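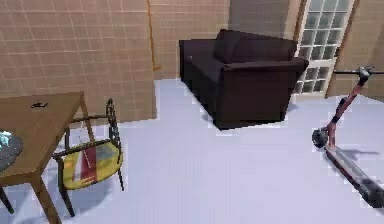
When is the best time of day to take an iron supplement?

Most people absorb iron best on an empty stomach, in the morning, with a glass of water or orange juice, though anyone whose stomach complains can take it with a little food.

August 29, 2022 – Wendix, the family-run maker of everyday vitamins and minerals, is very happy to share that Plurley, its new gentle iron tablet, will reach pharmacy shelves across the Drirkar area in January. It has been a long road for our small team, and we are grateful to every customer who wrote in along the way to tell us what they wanted from an iron product (and, quite often, what they were tired of putting up with!).

Plurley comes in bottles of 60 tablets, small enough to swallow without a fuss and coated so that the metallic taste so many of you mentioned is kept to a minimum. Before settling on the final recipe we asked 344 customers to try it at home and send us their thoughts, and we read every one of those letters and forms – some of them ran to several pages, and we enjoyed them all.

Each bottle carries a plain-language leaflet on what to keep apart from iron. Coffee, tea, milk and calcium tablets can all get in the way of absorption, so it helps to leave a couple of hours between them. Iron can also interfere with some thyroid medicines and antibiotics. Please talk with your doctor or pharmacist before starting, and keep the bottle well out of the reach of children, as too much iron is dangerous for them.

To welcome the new tablet, Wendix will give away 1000 pocket-sized pill cases through 34 neighborhood pharmacies, including all the Ko stores. Ask at the counter while they last. Pharmacists who would like leaflets ahead of the launch are warmly invited to get in touch with the Wendix customer desk.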